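4.2 Collecting demonstrations by remote control

All demonstrations were recorded in the Gemidholm simulator. The operator moves a hand controller, and the simulated arm copies its motion with the gripper's opening set by a trigger. We did not use any scripted motions. Each trial starts with the arm in its home pose and ends when the operator presses a stop button, whether or not the task was finished.

Three operators took part (Qiu, Tan, and one student with no earlier experience in remote control). Together they recorded 158 demonstrations of picking up and moving single objects. Each operator had 60 minutes of practice first, using the Flurkby block set, and none of the practice trials were kept.

The operators watched two views on a flat monitor: a fixed view of the counter and a view from the wrist. Early on, all three relied on the fixed view for the whole trial. After the first day they switched to the wrist view once the gripper came near the object. Figure 3 gives a wrist view with a banana between the fingers.

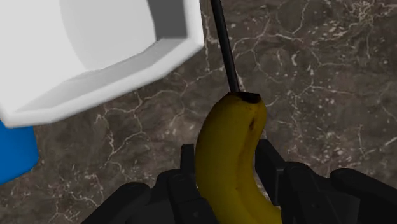 Figure 3. Wrist view from the simulator, with the banana held in the gripper.

Long, curved objects took more care than boxes or cans. A small error in wrist angle leaves one finger touching well before the other, and the object then turns as the gripper closes. Operators dealt with this in different ways. Tan closed the fingers in short steps and corrected the wrist between them. Qiu lined up the wrist first and closed in a single motion. We kept both styles in the data and did not label them.

We removed trials in which the object was dropped and trials with a pause longer than 2 seconds before the first contact. This left 59 demonstrations of curved objects, which form the training set for the grasping policy in Section 5. Pauses after contact were left in place, as cutting them made the recorded gripper force jump.

Changes of surface texture and lighting were applied only when the trials were played back for rendering. The operators always saw the default settings.

Comments

Darcy Pryor
Did you try cutting the pauses after contact and smoothing the force? We did that with Adow and it worked fine for cans.

Chunhua Fan
Which gripper rate did you record at? I can't find it in Section 4 or the appendix.

Dehua Guo
The short-step style should be easy to pick out from the trigger signal. I would like to see results for the two styles separately.

Related items

Zou: a shared format for remote control recordings
Hand guiding or hand controller? A comparison on curved objects
Wrist views in learning from demonstration
Adow user notes, July update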